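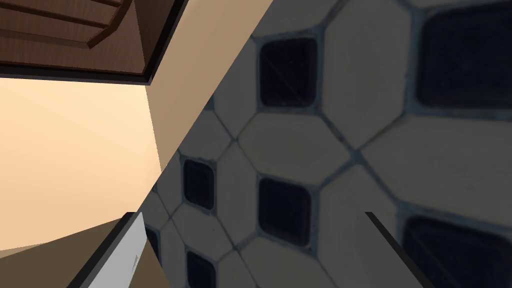
Setting up a month of scheduled posts in one sitting

Updated 2025-06-30

Quick one today, July is packed. This is how I load a month of posts for the Kassa account without opening the app every morning.

What you need: a scheduler (I use Kuserlow, any will do), a plain spreadsheet, your captions. Coffee.

Step 1. Make the sheet. Columns for date, time, caption, link, file name. Don't add more. I had a "mood" column once, never filled it in.

Step 2. Write captions in the sheet, not in the scheduler. Spell check works there. Keep them under 200 characters if you can, the rest gets hidden behind "more" anyway and hardly anyone taps it.

Step 3. Rename your files to match the sheet. Date first, then a short word. Boring, takes maybe 40 minutes. Do it anyway or you'll be attaching the wrong file at step 5.

Step 4. Pick your slots. 4 posts a week is plenty for a small account. Mine go out at lunch and after dinner, check your own stats because the Tadton page I run does best before 8 am and I have no idea why.

Step 5. Upload. In Kuserlow it's Calendar, then Bulk add, then choose the sheet saved as CSV. If dates come in a day off, your time zone is wrong. Settings, Profile, fix it, delete the batch, upload agian.

Step 6. Preview every post. Yes every one. Line breaks get eaten, and tags with an accent in them sometimes split in 2.

Step 7. Leave gaps. One open slot a week for news or whatever comes up.

Links: use the short ones from Arnov if you want click counts. Test them in a private window first, logged in they always look fine.

Replies still have to be done by hand. I check twice a day and turn notifications off the rest of the time.

Stories are a seperate job, will write those up when I get a minute.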